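Practice sheet 117: The instrument tie
Tastumville Skills Notes
Mahmoud Bennani, revised 17 May 2025

The instrument tie finishes a simple interrupted stitch using a needle holder and a short tail. It uses less thread than a hand tie and is the method assumed in the remaining sheets on skin closure. The steps are written for bench practice by right-handed students. Left-handed students should reverse every direction given.

What you need
Needle holder
Toothed forceps
Suture scissors
Practice pad with a cut already made
Braided black suture on a curved needle, at least 300 mm of thread
Sharps tub

Black thread is easier to follow than undyed thread on a pale pad. The Zerouali pads in the store cupboard are softer than the older Lunditz ones and tear if the bite is too close to the edge of the cut.

Placing the stitch
Grip the needle two thirds of the way back from the point, at a right angle to the jaws. Enter the far side of the cut with the needle upright and turn your wrist so that it follows its own curve. Leave the near side at the same depth and the same distance from the cut. Draw the thread through until a tail of 30 to 40 mm is left on the far side.

Put the needle down where you can see it, or hold it between the finger and thumb of the left hand with the point facing away from you.

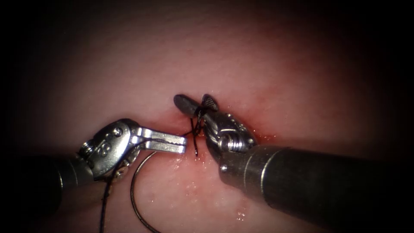
Short incision closed with a knot of black suture.

Tying the knot
1. Hold the long end in the left hand. Lay the closed needle holder over the cut, parallel to it and between the two ends of thread.
2. Wrap the long end twice around the jaws, passing over the top first.
3. Open the jaws just enough to take the tip of the tail. Gripping it further down makes a loop that will not pull through cleanly.
4. Draw the tail towards you and the long end away from you. The double throw should lie flat across the cut. Stop when the edges meet.
5. Let go of the tail. Lay the needle holder between the ends again and make a single wrap, again starting over the top. With the long end now on the far side, this wrap runs the opposite way to the first.
6. Take the tail and pull it away from you while the long end comes towards you. The knot should square.
7. Repeat with single throws, changing direction each time, until you have 4 throws in total.
8. Slide the finished knot to one side so that it does not sit over the cut. Trim both ends to 8 mm.

Tension
The first throw sets the tension and the later ones only lock it. If the edges pucker or roll inwards, the first throw was too tight. Cut the stitch out and start again, as a squared knot cannot be eased. If the first throw slackens before the second is down, keep a light, even pull on the long end while you reposition the needle holder.
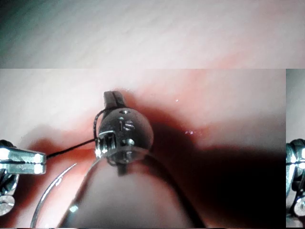
Pull both ends at the same level as the pad. Lifting one end higher than the other tends to turn the throw into a half hitch, and a row of half hitches will slide under load. To check, look at the knot from above before trimming: in a square knot each end leaves on the same side of the loop as its own strand.

Common faults
Tail too long: the loop has to travel a long way over the jaws and often snags. Shorten the tail before the first wrap.
Frayed thread: the jaws have been closed on the working length. Only the tail should be gripped.
Gap between stitches: space them evenly, with the distance between stitches equal to the width of each bite.

Clearing up
Count needles into the sharps tub. Rinse the pad in cold water, pat it dry and store it flat. Sheet 118 covers the vertical mattress stitch and uses the same knot. The Hadudby edition, printed in March, has steps 5 and 6 in the wrong order and should be thrown away.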